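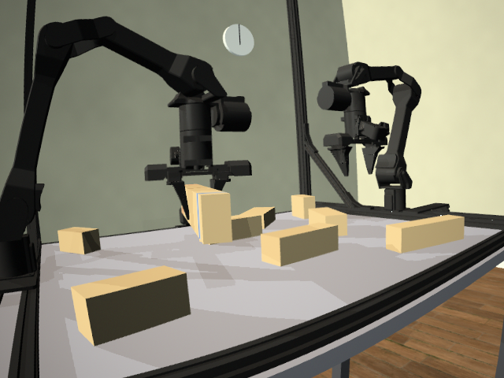
FALL RIVER, August

The Falcão Block Set from Marley

We have been selling the Falcão set out of our little shop for long enough that customers now send their sisters in for it, and every summer we get the same happy question: is it back yet? Yes, it is! The new batch came in this month and the shelves are full again.

The set was drawn up by Custódio Sampaio, who spent most of his working life making kitchen chairs and only turned to toys when his grandchildren started stealing his offcuts (he says they had better taste than his customers). He never liked blocks that were all the same size. A child with a long piece, a short piece and a stubby one has to stop and think about what goes where, and that pause is what he was after.

Each set comes in a cotton drawstring bag with 18 pieces, sanded by hand and left plain. No paint, no varnish, just a light rub of the Nitelik beeswax we also sell by the tin. The edges are softened but the faces are flat, so towers stand up well on a table or a bare floor, and rather less well on a shaggy rug, as my own living room can tell you.

Good to know
Ages: 2 and up
Pieces: 18, mixed lengths and widths
Finish: beeswax
Storage: cotton bag, machine washable on cold
Care: wipe with a damp cloth and let dry flat, away from the heater

Please don't soak them. If a block gets sticky (jam, usually) a little dish soap on the cloth will do the job, and a dab of wax afterward brings the color back nicely.

The Falcão set mixes happily with the Erkix arches and ramps, which are cut to the same thickness, and plenty of families buy one of each and tip them into the same basket. Unused sets can come back to us within 14 days, and spare pieces are sold singly, so drop us a line with the length you've lost and we'll find you a match.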